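Pirnmont Fermenting Crock Kit, Four Months In

I paid full price for this one, so no favors are owed.

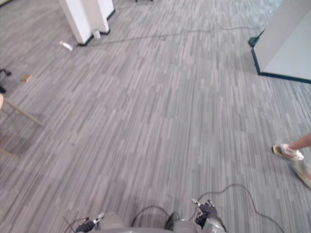
Katia Barbieri wrote in to say her Pirnmont kraut came out fine on the first try and that I must be salting wrong. Maybe so. I've made kraut in plain canning jars for years with the same salt and the same scale, and I'd like to know what the kit does that a jar doesn't.

The box holds a crock, two weights, a lid with a water channel, a wooden tamper and a recipe booklet. The crock is good. It's heavy, the glaze is even, and it cleans up with hot water and a brush. If they sold it alone for half the money I'd have stopped complaining by now.

The weights are where it goes wrong. They leave a gap in the middle wide enough for cabbage to float up through, and it does, every batch. I ended up tucking a whole outer leaf under them, an old trick that costs nothing and appears nowhere in the booklet.

The booklet calls for 20 grams of salt to 800 grams of cabbage. That works out to 2.5 percent, a bit saltier than I like but fine. Then the dill pickle page switches to tablespoons and doesn't say what kind of salt. Anybody who has swapped table salt for flaky kosher knows how that ends.

Then there's the "active airflow lid." It's a moat you pour water into. My grandmother's crock had one. The water dries up faster than they claim, and I was topping it off every few days in a heated kitchen.

Flavor? My November batch was crisp and properly sour. So was the jar I started the same afternoon with the other half of the cabbage. I gave both to Fouad Hourani without labels and he liked the jar better, though he finished the two of them.

At $127 I can't tell a beginner to buy it. Get a wide-mouth jar and a glass weight, make a few batches, and see if you still want kraut in the house by spring. If you already make big batches and need a crock, wait for a sale and plan on replacing the weights.

Two and a half stars, most of them for the glaze.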